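Before anything else, thank you to everyone who wrote in after the January version and asked, very kindly, whether a collection about folding cloth bags really needed a README this long. I thought it over and made it longer. Folding a bag takes a few seconds, but writing down what was folded, and which way up it was, has kept me busy for most of a winter!

# Mollorico: cloth bags, flat and folded

Mollorico is a collection of 3,779 pictures of soft cloth bags being laid out flat and folded on a table, along with a folder of notes to go with them. There are 44 bags in the list so far. Most are the plain, pale kind that pile up in a kitchen drawer or on a hook by the door, and quite a few have something drawn or printed on the front. I like the ones with drawings best (they make it so much easier to tell which side you're looking at).

## What's in the folder

- `bags.csv` has one row for each bag: its color, the feel of the cloth, what the closure is like if it has one, and whether there is a drawing.
- `folds.csv` has one row for each fold, with the edge that moved and where it ended up.
- `notes/` holds my longer ramblings, bag by bag. Spelling is mine and may wander.
- `pictures/` is sorted by bag, then by fold.

The Sangkhawat folder is a smaller set that came in later, and its rows use the same columns. Kongate is the old name for the whole project, so if you find it in a file name, don't worry, it's the same thing.

## How the folds are named

I went back and forth on this for ages. At first I called everything "half" and "third," which works nicely for a tea towel and falls apart the minute you have a bag with a floppy opening. So the names now follow the edge that moves:

- `bottom_up`: the lower edge comes up over the body of the bag
- `top_down`: the same, from the other end
- `side_in`: either long side comes toward the middle
- `corner`: a corner moves by itself, on purpose or otherwise
- `loose`: the cloth is doubled over somewhere, but I wouldn't want to call it a fold

"Bottom" means the edge closest to the person folding. It does not mean the bottom of the bag as you'd carry it to the store, and I know this is confusing, and I'm sorry. Changing it now would mean redoing all the rows.

## About the cloth

Texture matters more than I expected when I started. A smooth cotton bag creases where you press it and mostly stays put. An open, bumpy weave is springier, and its edges like to roll up a little, so a fold that looks square from one side can look rather sleepy from the other. If you're sorting by neatness, please compare mesh with mesh and smooth with smooth. I didn't, the first time through, and ended up being terribly unfair to the mesh.

Drawings are listed in the `drawing` column as `whole`, `part` or `none`. Use `part` whenever a fold or the side of the picture hides any of the lines, even if you know perfectly well what the rest looks like from another shot. Where I couldn't tell what a drawing was meant to be, I wrote `outline` and left it there.

## A few from the pale bags

Pale cloth with line drawings, laid out on a light surface.

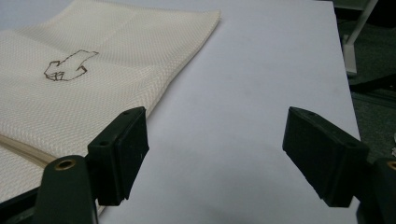
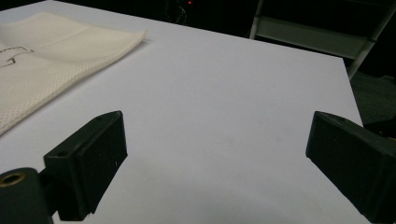
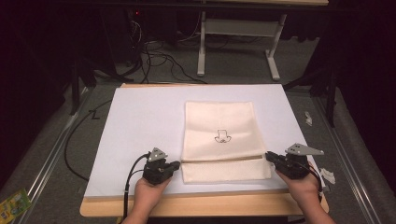
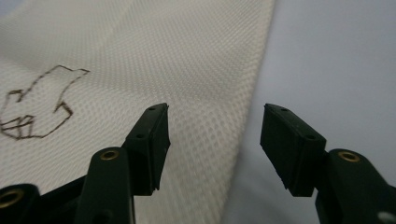
Cream, off-white and ivory are all filed under `cream`. I tried keeping them apart and gave up after 13 bags, when I found I had called the same one three different things depending on the time of day. A bag that looked warm as butter at breakfast was nearly gray by four in the afternoon. If you need real color values, please measure them yourself and don't lean on my column.

## Known gaps

- Some 70 rows in `folds.csv` still have no entry for the edge that moved. They say `todo`.
- Bags with long handles are thin on the ground. Handles get everywhere, and I kept putting them off.
- Notes for the bags tagged `Grendex` are short. I plan to write them up properly before adding any new bags.

If you find a row that's wrong, send me the bag number and the fold number together, please, as the fold numbers start over with each bag.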